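Drallus Quilted Bedspread: four months on my bed

I bought this thing in June, in the middle of the stickiest week of the year, which tells you how well I plan my shopping. My old comforter had gone lumpy and I wanted something flat that I could throw on in the morning and forget about. Nathalie Meijer, my neighbor across the hall, has had hers forever and kept telling me to get the bigger size. I should have listened sooner (I sent the first one back).

It came squashed into a bag so small I thought they'd mailed me a pillowcase! Give it a night to relax before you judge it. The fold lines took a couple of days to go away on mine.

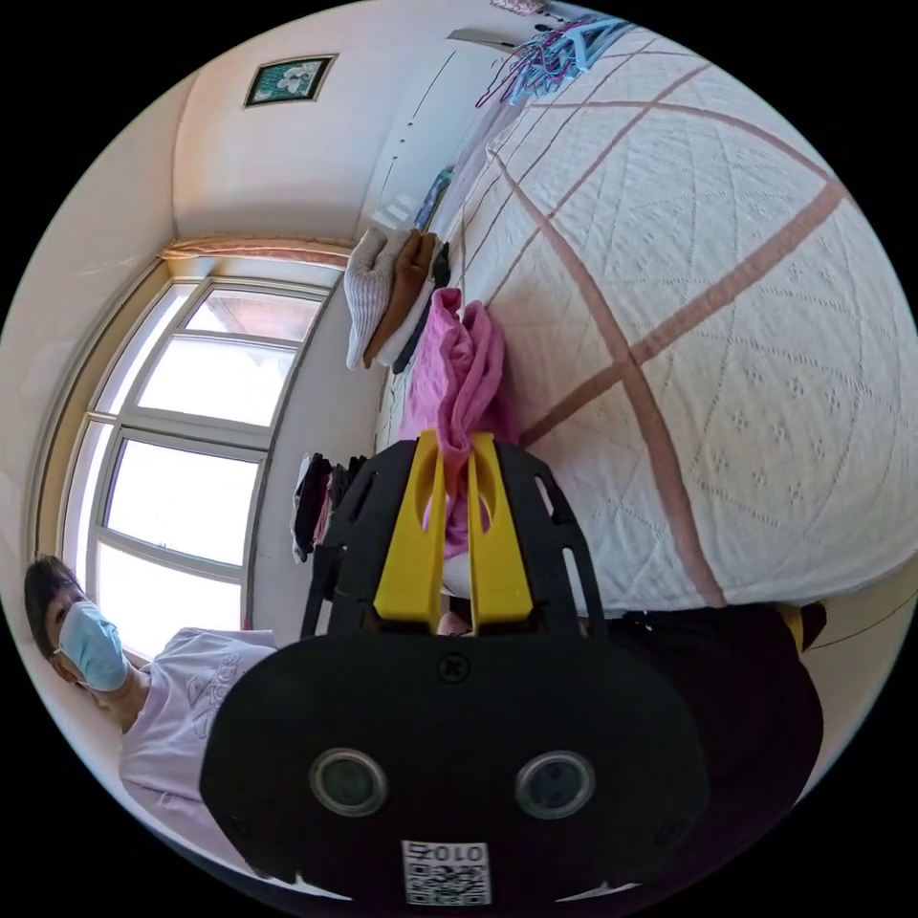 How it sleeps

Light. Lighter than I expected, and in summer I used it alone with a sheet under it. Now that the nights are cooler I've added a blanket from Sarnunum and the two together are plenty. If you're always cold, don't count on this by itself in winter.

It does slide a bit on slippery sheets. On my cotton ones it stays put, on the satin set my sister gave me it was on the floor by 4 a.m.
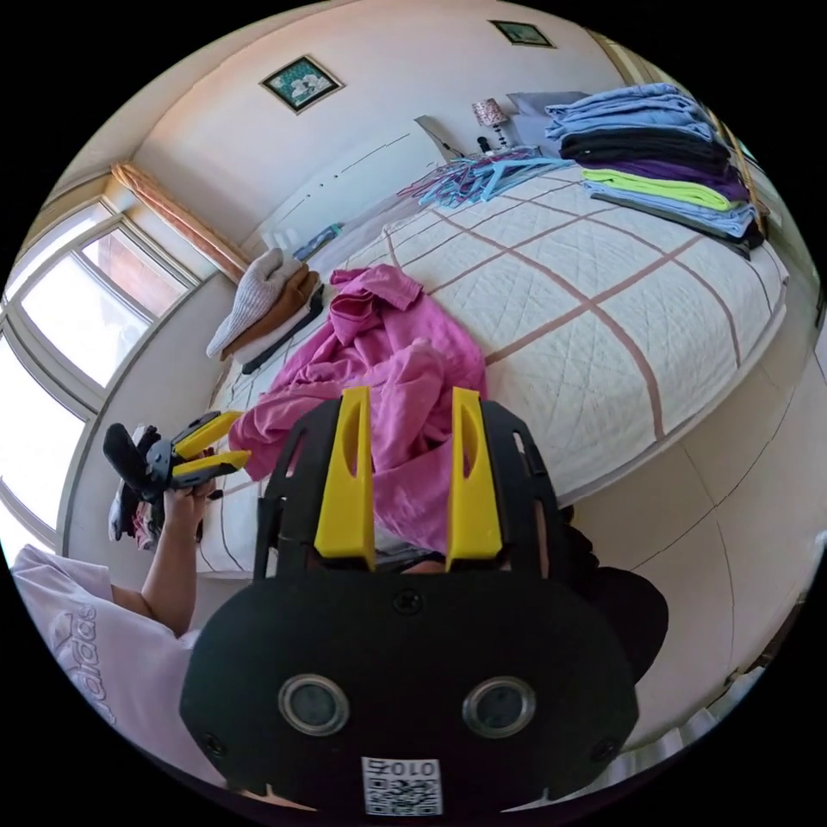
The other thing I worried about was the stitching, because my last quilt (a Fasedis, never again) started popping threads after the second wash and I spent a whole winter getting my toes caught in it. I've washed this one every other week, cold, low heat in the dryer, and I've found one loose thread near a corner. I snipped it and that was the end of it. It needs a big washer though. Mine barely takes it, so lately I've been hauling it to the laundromat on Naidoo and reading my book for an hour.

Looks

I went with the quilted white with the big squares, and yes, white on a bed where people sit and dump their clothes is a gamble. Coffee came out. Blue pen came out on the second try. 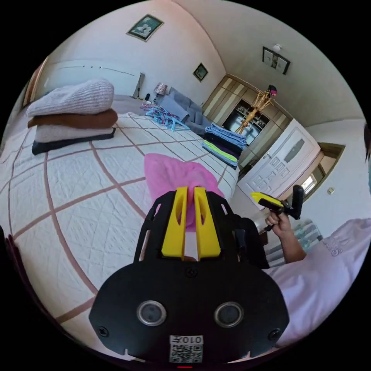 Diamond stitching with the brown-mauve grid over it.

Yareli Serrano at work bought the plain one after seeing mine and says hers shows every wrinkle. The grid hides them pretty well, so I'd pay the extra for the pattern. 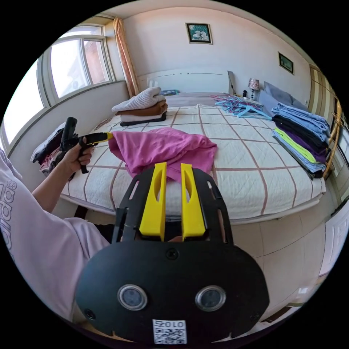
Would I buy it again? Yes, in the same size, but I'd wait for a sale. I do wish it came with matching shams, I've been using ones that are almost the right white and it bugs me every time I make the bed.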